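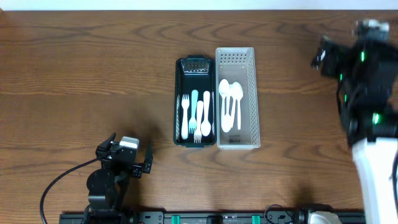 Two cutlery trays, one dark green and one frosted white

Speaker notes: Holding rice at service temperature
Sunstead kitchen managers' session, Wednesday, second slot

Slide 1. Title
Introduce self (Ngozi Adeyemi, test kitchen). The talk covers plain parboiled rice and jollof. Fried rice is in Efe Omoregie's session after the break.

Slide 2. The problem
Rice leaves the pot in good condition and gets worse in the hotel pan. Complaints fall into two groups: dry top layer, paste at the bottom. Both come from moisture moving inside the pan. Steam rises, condenses on the lid, and runs back down the sides.

Slide 3. What we tested
254 pans over the spring, all at the Mallano site. Same rice, same supplier lot where possible. Variables: pan depth, lid type, rest time before panning. Damilola Nwachukwu ran the tasting and kept the scores. Tasters did not know which pan they were eating from.

Slide 4. Rest time
Main result. Rice rested off the heat, lid on, for 11 minutes before panning held its texture longest. No rest gave broken grains at the scoop. Longer rests showed no further gain and slowed the line.
Pause for the chart. The vertical axis is taster score out of 100.

Slide 5. Pan depth
Shallow pans beat deep pans for plain rice. For jollof the difference was small. The oil coats the grain and the tomato base holds water. Say that we did not test half-size pans. Someone will ask.

Slide 6. Lids
Cloth under the lid catches the drip. Change the cloth with every pan. Vented lids dried the top layer too fast and we dropped them.

Slide 7. Reheating
Keep this short. Add stock, never plain water, to jollof. Cover, steam, fluff once with a fork. Do not stir with a spoon. Check the center with a probe and follow the site temperature sheet.

Slide 8. Open items
Basmati not tested. Brown rice: 938 portions logged, scores not yet entered. Oluwaseun Omoregie has the sheets and expects to finish in June.

Questions. Handouts are by the door. Send site results to Damilola.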